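## 4. Label printer set-up (Trakau, both benches)

Do this before the first shift on Sunday. Takes a while the first time, less after.
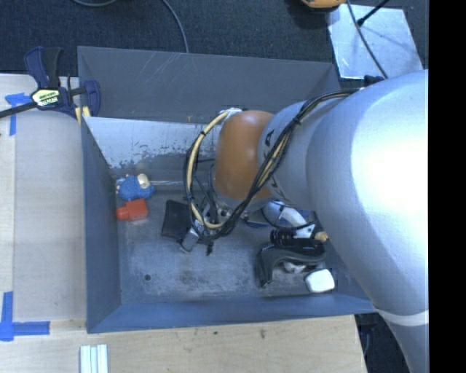 Need: printer, power brick, the short USB cable, one roll of 100 labels. Not the long cable. Long one drops out halfway thru a batch.

1. Printer off. Open lid, both catches together.
2. Drop roll in, labels facing up, loose end toward you.
3. Slide the guides in till they touch the paper. Touch, no squeeze.
4. Pull a bit of backing past the front edge. Close lid. Should click on both sides.
5. Power on, wait for steady green.
6. Hold FEED for 2 seconds, let go. It spits out a blank or two while it finds the gap. Normal.

**Note:** blinking orange = guides too tight or roll in backwards. Open up, redo step 2.

### 4.1 Connect to the stock list

1. Plug in USB. Printer first, then PC.
2. Open Manier, go to Settings > Printers > Add.
3. Pick Trakau from the list. Not there? Unplug, count to ten, plug back in.
4. Set darkness to 2. Higher smears on the shiny stock we get from Triệu.
5. Print test label. Item code should read 221, nothing chopped on the left.

If the left side is chopped, change the offset one step at a time and re-print. Write the final number on the tape on the lid so the next person doesnt have to start over.

> **CAUTION:** print head gets hot on long runs. Let it cool before you clean it. No blades, no screwdrivers, use the wipes in the drawer.

### 4.2 End of day

- Power off at the button, then the wall.
- Leave the roll in, lid shut.
- Half-used rolls go back in their bag, tape the flap. Dusty labels dont stick.

Password for Manier: ask Efraín Puma. New rolls: Margareta Ghiță, orders go to Bumik in August so check the shelf before then.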